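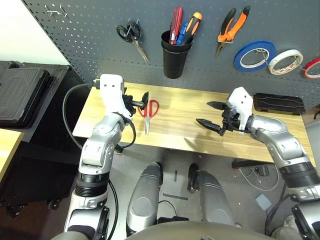 # A Wall for the Small Tools

Delali Amissah used to keep her scissors in a kitchen drawer, under the takeout menus. Her tape was in the hall closet. The screwdrivers were in a coffee can in the garage, and the can was usually behind something else.

"I bought the same roll of blue tape three times one summer," she said. "Every time I moved a box I found another one."

Amissah rents the back half of a duplex in Weltcombe, where she repairs picture frames and cardboard display boxes for shops in town. In June she put up a dark gray pegboard behind her worktable and gave the drawer back to the kitchen.

The rule she set was simple. Anything she reaches for every day goes on the board. Everything else goes in a bin under the stairs.

That left a short list: scissors, pliers, screwdrivers and tape. The screwdrivers stand together in a black cup fixed to the board, and their handles are different colors, so she can grab the one she wants without reading the tip. The scissors and pliers hang by themselves. The tape hangs in a row on the right, blue, white and red.

Danilo Rivera, who builds shop fittings in Nenddale, helped her hang the board and argued for leaving a gap behind it. Hooks need room to seat, he said, and a board screwed flat to drywall will fight every one of them. He used 2 furring strips and spent most of a Friday finding studs.

"People buy the hooks first," Rivera said. "Lay the tools out on the floor, trace them on paper, and then go to the store."

Amissah did buy the hooks first. She came home with a pack of 14, and a few of them are still bare in the upper left corner. She is thinking of hanging a steel ruler there.

She keeps a second pair of scissors, with red handles, for the table. The black-handled pair is for paper only and goes back on its hook after each job. The red pair cuts tape, string and anything sticky, and she wipes the blades with rubbing alcohol when they start to drag.

The pale wood tabletop gets cleared at the end of the day, apart from a flat black case that lives at the right end against the board.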